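# Sorting a big pile of toy shovels and little brushes: trays, tubs or one bucket?

**Posted by gomo_digger, 2020-04-20**

Hi all! I run the craft and sand-play table for our street's playgroup (on hold at the moment, so I'm finally getting stuck into the gear) and I'd love some ideas. Over the years we've collected heaps of little plastic shovels, mostly in matching colours, plus a few hand brushes for sweeping up. Everything has been living in a single 76 litre crate, and every session starts with a kid upside down in it looking for a purple one.

So I've started sorting by colour! Purple shovels with the pink handles go in the white tray and the light blue ones get the yellow tray. I've got a fake fern in a pot on the table as well, because I like it and it makes the job cheerier. 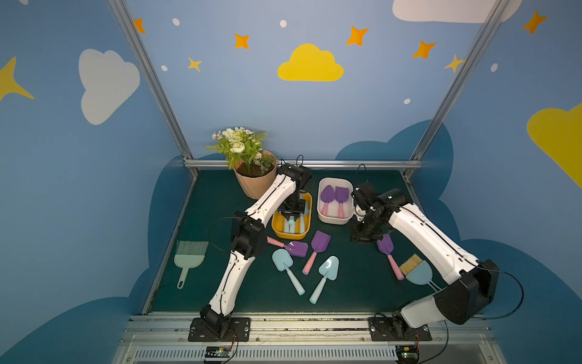 My trouble is what happens once the trays are full. They're shallow, so they don't stack with shovels in them, and the cupboard shelf we're allowed has a gap of only 300 mm. I've looked at the Cisau drawer units and at plain lidded tubs. Should I stand the shovels up by their handles or lay them down? And do the brushes go in with them or get their own spot? Keen to hear from anyone who's done this for a group of small kids!

---

**cisau_convert**

Oh, I love a job like this! We did the same thing at our toy library last October and it made pack-up so much quicker.

Lay them flat, all scoops at one end. I know standing them up looks terrific, and it's great on a table where the kids are choosing, but on a shelf the tray gets top-heavy and the whole lot goes over the first time somebody pulls it out by one edge. Flat, with the handles facing the front, a three-year-old can grab one without dragging out its neighbours.

For the shelf, I'd skip drawers. Ours (not Cisau, despite my username, I only have their trolley) jammed with sand within a term. We went to open tubs on runners made from scrap timber, 2 levels in the one gap. You'd have to measure your trays, but if they're as shallow as you say there should be plenty of room, and then you never need to stack anything on anything.

Keep the colour sorting! Little kids can do it without any reading, and they get a real kick out of finding the right home for the last one. We stuck a dab of matching paint on the shelf edge as well, so the tub has a home too.

Do the brushes separately. Bristles flatten if there's a weight on them for weeks, and they hang on to grit. Ours stand bristles up in an old ice cream container by the door.

---

**Ngui Nan**

just use a bucket. 4 kids, 2 buckets, never had a problem. drill holes in the bottom and you can hose the lot

---

**stivumon_shed**

The bucket is fine at the beach, but I'm with cisau_convert on trays for indoors! A couple of things to add from our Stivumon Park group.

Wipe out the tubs before you fill them. It sounds fussy, I know, but pale plastic shows every crumb of dirt, and whatever is in the bottom ends up all over the handles and then all over the kids. I tip mine out, give them a go with a damp cloth, and get into the rounded corners with a finger. If you have a fake plant nearby, shake that outside too. Potting mix gets everywhere, I swear it travels.

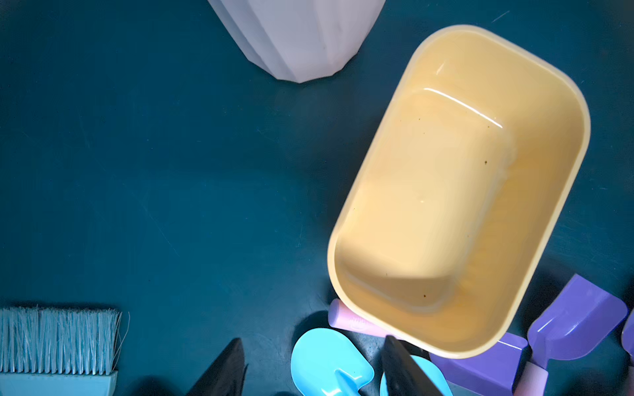
Can you put the tubs through the dishwasher?

Check underneath for a mark first, and if there isn't one, wash by hand in warm water with a squirt of detergent. I've had thin tubs come out of the bottom rack shaped like a canoe. The top rack has been kinder to the small ones, but I still wouldn't risk a set you can't replace.

Also, put something grippy on the sorting table. A rubbery mat stops the tubs skating away when the kids start throwing shovels in from a distance, which they will, with great joy.

---

**gomo_digger**

These are brilliant, thank you!! Going with flat trays on timber runners, and the brushes get an ice cream container of their own (what a good excuse to finish the hokey pokey). Ngui, I've kept a bucket aside for the odd ones that don't match anything. I'll measure up tonight and see whether I can get the second level in.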